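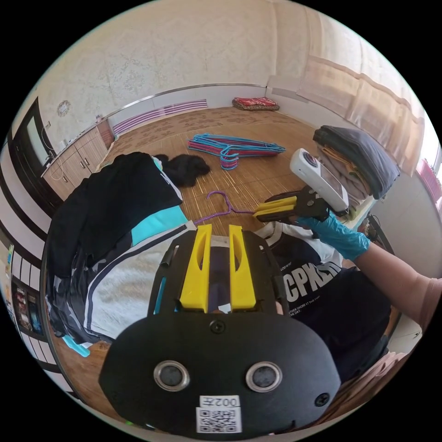 그림 1. 바닥에 놓인 보라색 철사 옷걸이

옷의 보관과 섬유 관리
제4강 강의 노트: 걸 것인가, 갤 것인가
담당: 올가 할라스(Oľga Halás)

지난 강의에서 우리는 세탁 표시를 읽는 법을 배웠습니다. 오늘은 세탁이 끝난 다음의 이야기입니다. 옷은 입고 있는 시간보다 옷장 안에 있는 시간이 훨씬 깁니다. 그래서 보관하는 자세가 옷의 모양에 큰 영향을 줍니다. 학생들은 이 부분을 쉽게 생각하는 경우가 많은데, 저는 시험에서 이 부분을 꼭 묻습니다.

1. 직물과 편물의 차이를 다시 기억하기

직물은 날실과 씨실이 직각으로 만나는 천입니다. 셔츠, 청바지, 정장 바지가 대체로 여기에 들어갑니다. 편물은 실이 고리를 만들면서 서로 걸려 있는 천입니다. 스웨터와 티셔츠가 편물입니다. 티셔츠를 직물이라고 쓰는 학생이 매년 있습니다. 천이 얇아서 고리가 잘 보이지 않기 때문에 헷갈리는 것 같습니다. 확대경으로 보면 겉쪽에 작은 V자 모양이 줄을 지어 있습니다.

고리는 당기면 모양이 변합니다. 이 성질 덕분에 편물은 몸에 편하지만, 같은 성질 때문에 오래 걸어 두면 아래로 늘어납니다. 옷이 무거울수록 더 많이 늘어납니다. 물을 먹은 스웨터를 옷걸이에 걸면 안 되는 이유도 여기에 있습니다. 두꺼운 울 스웨터는 수건 위에 평평하게 펴서 말립니다.

2. 옷걸이의 종류

철사 옷걸이: 값이 싸고 자리를 적게 차지합니다. 어깨가 닿는 면이 좁아서 무게가 선 위에 모입니다. 얇은 셔츠를 며칠 걸어 두는 정도는 괜찮습니다. 재킷이나 코트에는 쓰지 않습니다. 겉에 입힌 막이 벗겨진 것은 녹이 옷에 묻을 수 있으니 버리십시오.

나무 옷걸이: 어깨 부분이 넓고 둥글면 재킷에 알맞습니다. 향나무로 만든 것은 냄새가 좋지만, 향만으로 옷좀나방을 완전히 막을 수는 없습니다.

미끄럼 방지 옷걸이: 벨벳 같은 표면이 있어서 목이 넓은 옷도 떨어지지 않습니다. 다만 옷을 뺄 때 잡아당기게 되므로 목둘레가 상하기 쉽습니다.

집게 옷걸이: 치마와 바지에 씁니다. 집게 자국이 남는 천이라면 사이에 얇은 천 조각을 끼웁니다.

티셔츠를 옷걸이에 넣을 때에는 목 쪽에서 넣지 말고 밑단 쪽에서 넣으십시오. 목의 리브 조직이 한번 늘어나면 다시 돌아오기가 어렵습니다. 뺄 때에도 같은 길로 뺍니다. 저는 이것을 스무 살이 넘어서 시어머니께 배웠고, 그 전까지 제 티셔츠는 모두 목이 물결 모양이었습니다.
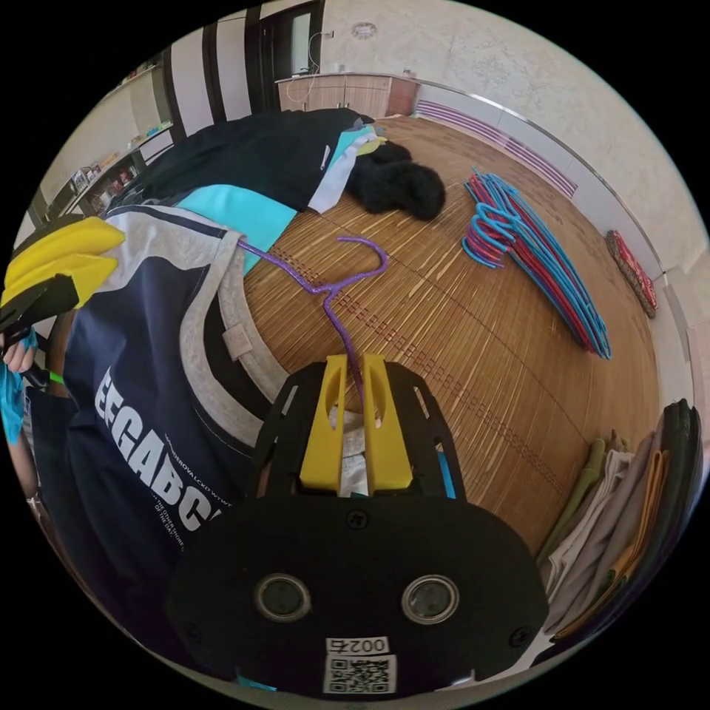
3. 라벨과 태그를 구별하기

학생들의 보고서에서 '라벨'과 '태그'가 자주 섞여 있습니다. 한국어로도 두 말을 같이 쓰는 사람이 많지만, 이 수업에서는 다음과 같이 구별하겠습니다.

라벨은 옷에 꿰매거나 인쇄한 것입니다. 섬유의 혼용률, 치수, 취급 표시가 적혀 있습니다. 가렵다고 잘라 버리는 분이 있는데, 자르기 전에 사진을 한 장 찍어 두면 나중에 도움이 됩니다. 자를 때에는 바늘땀을 하나씩 풀어야 합니다. 가위로 바짝 자르면 남은 끝이 오히려 더 따갑습니다.

태그는 옷을 팔 때 끈이나 플라스틱 고리로 달아 놓은 것입니다. 보관하기 전에 떼어 냅니다. 교환할 가능성이 있는 옷이라면 따로 봉투에 넣고 옷의 이름을 적어 두십시오.

대조할 용어입니다. 혼용률은 각 섬유가 차지하는 비율, 치수는 옷의 크기, 취급 표시는 세탁과 다림질의 방법을 나타내는 기호입니다. '취급 주의'라는 말과 혼동하지 마십시오.

4. 개어서 보관하기

개는 방법은 크게 2가지가 있습니다. 하나는 쌓는 방법, 다른 하나는 세우는 방법입니다.

쌓는 방법은 선반에 알맞습니다. 무거운 것을 아래에, 가벼운 것을 위에 둡니다. 한 더미는 9장을 넘기지 않습니다. 그보다 높으면 아래쪽 옷에 깊은 주름이 생기고, 밑에 있는 옷을 꺼낼 때 전체가 무너집니다.

세우는 방법은 서랍에 알맞습니다. 옷을 직사각형으로 접은 다음 다시 접어서 스스로 설 수 있게 만듭니다. 서랍이 너무 비어 있으면 옷이 쓰러지므로, 빈자리에는 상자를 넣습니다.

티셔츠를 개는 순서
(1) 앞면이 바닥을 향하도록 펴 놓고 손바닥으로 주름을 밀어냅니다.
(2) 한쪽 옆을 어깨의 가운데에서 안으로 접고, 소매를 다시 바깥으로 꺾습니다.
(3) 반대쪽도 똑같이 합니다. 두 쪽의 폭이 같아야 합니다.
(4) 밑단을 목 쪽으로 올리되 목둘레까지 가지 않고 조금 남깁니다.
(5) 한 번 또는 두 번 더 접습니다.

앞면에 큰 글자가 인쇄된 옷은 글자의 한가운데를 접는 선이 지나가지 않게 합니다. 인쇄한 막은 천보다 덜 늘어나서 같은 자리를 계속 접으면 금이 갑니다. 인쇄 부분끼리 닿는다면 얇은 종이를 사이에 넣습니다. 더운 여름에는 막이 서로 붙는 일도 있습니다.
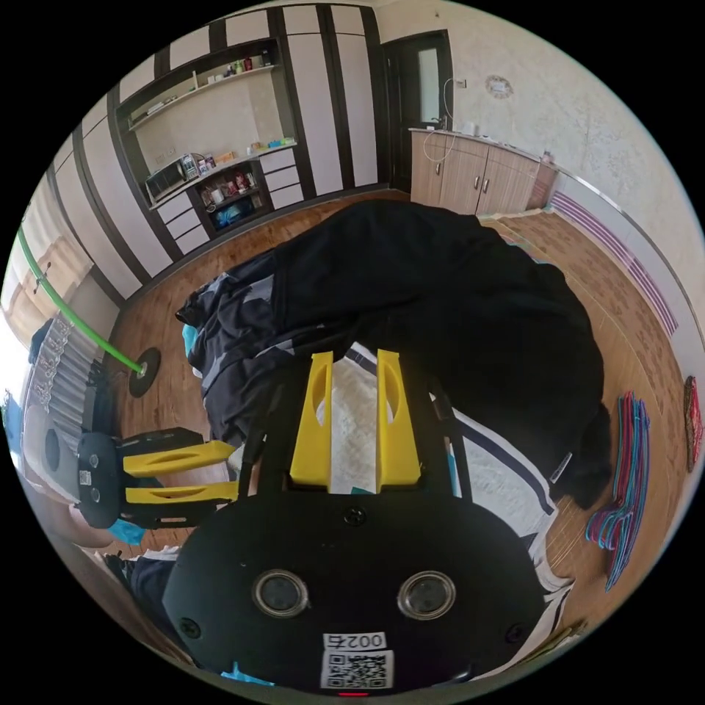 그림 2. 바닥에 쌓인 짙은 색 천과 검은색 담요

담요와 큰 천은 부피가 문제입니다. 압축 봉투를 쓰면 자리는 줄어들지만, 솜이나 깃털이 들어 있는 것은 오래 눌러 두면 본래의 두께로 돌아오지 못합니다. 계절이 한 번 지나는 동안만 쓰고, 꺼낸 다음에는 하루 정도 펼쳐 놓으십시오. 폴리에스터 담요는 이보다 잘 견딥니다.

어두운 색의 천은 먼지가 잘 보이므로 안쪽이 밖으로 나오게 접는 사람도 있습니다. 저는 이 방법을 권합니다. 빛에 의한 변색도 조금 줄어듭니다. 짙은 남색과 검은색을 밝은 천과 함께 넣을 때에는 완전히 마른 상태인지 먼저 확인해야 합니다. 습기가 남으면 색이 옮을 수 있습니다.

5. 장기 보관: Sindumov 의상 보관실의 사례

이 사례는 나탈리아 콜라르(Natália Kolář) 선생님의 보관 일지에서 요약했습니다. Sindumov 극장의 의상 보관실에는 옷이 1,686벌 있습니다. 처음에는 모든 옷을 걸어 놓았습니다. 점검을 해 보니 편물 의상의 어깨에 뿔처럼 튀어나온 자국이 많았고, 구슬 장식이 달린 드레스는 어깨솔기가 벌어져 있었습니다.

그 다음 해 11월부터 보관실은 옷을 무게와 조직에 따라 다시 나누었습니다. 편물과 장식이 무거운 옷은 상자에 눕히고, 접는 자리에는 중성지를 말아서 넣었습니다. 상자의 바깥에는 내용과 마지막으로 다시 접은 날을 적습니다. 접는 자리를 매년 조금씩 옮기는 것이 규칙입니다.

일지에서 제가 가장 좋아하는 문장은 이것입니다. "상자를 여는 사람은 닫는 시간도 계산할 것." 옷을 급하게 다시 넣다가 생긴 손상이 나방에 의한 손상보다 많았다고 합니다.

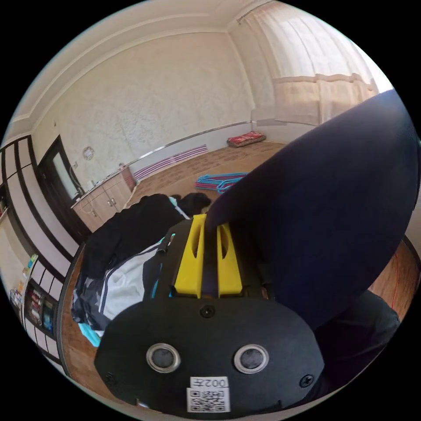 6. 벌레와 습기

옷좀나방의 애벌레는 울, 캐시미어, 비단과 같은 동물성 섬유를 먹습니다. 면은 보통 먹지 않지만 음식 얼룩이나 땀이 묻어 있으면 안전하지 않습니다. 그러므로 가장 중요한 준비는 세탁입니다. 한 번만 입은 스웨터도 계절이 끝나면 빨아서 넣으십시오.

방충제는 옷보다 위쪽에 둡니다. 증기가 공기보다 무거워 아래로 내려가기 때문입니다. 종류가 다른 방충제를 같은 상자에 넣지 마십시오. 어떤 조합은 녹아서 얼룩을 만듭니다.

습기 제거제는 반대로 아래쪽에 둡니다. 바닥과 상자 사이에도 틈을 조금 만들어 주면 좋습니다. 세탁소의 비닐 덮개는 집에 오자마자 벗깁니다. 공기가 통하는 부직포 덮개나 낡은 면 셔츠를 대신 씌우면 됩니다.

7. 과제

자기 옷장에서 옷 5벌을 고르십시오. 각각의 옷에 대해 직물인지 편물인지, 혼용률이 어떻게 되는지, 지금 어떻게 보관하고 있는지를 표로 씁니다. 보관 방법을 바꾸어야 하는 옷이 있으면 그 이유를 두 문장으로 씁니다. 라벨이 없는 옷을 골라도 됩니다. 이 경우에는 촉감과 조직을 보고 추정한 근거를 적으십시오.

제출 마감은 2026년 2월 18일입니다. 손으로 쓴 것도 받습니다.

다음 강의에서는 얼룩 제거를 다룹니다. 읽을거리의 제2장을 먼저 읽고 오십시오. 효소 세제와 산소계 표백제의 차이만 알고 오셔도 충분합니다.

댓글 4개

전준영
선생님, 면과 아크릴이 섞인 니트도 눕혀서 보관해야 하나요? 두께는 얇은 편입니다.

올가 할라스
준영 씨, 얇고 가벼우면 넓은 옷걸이에 걸어도 됩니다. 그래도 계절이 지난 다음에는 개어 두는 쪽을 권합니다.

Jade Marchand
4번의 개는 순서대로 했는데 저는 (4)에서 항상 밑단이 삐져나와요. 두 쪽의 폭이 달라서 그런 것 같습니다. 다시 해 보겠습니다!

Norbert Koubek
방충제를 지금까지 서랍 바닥에 깔았습니다... 오늘 저녁에 다 옮기겠습니다. 과제 표는 가로로 만들어도 괜찮습니까?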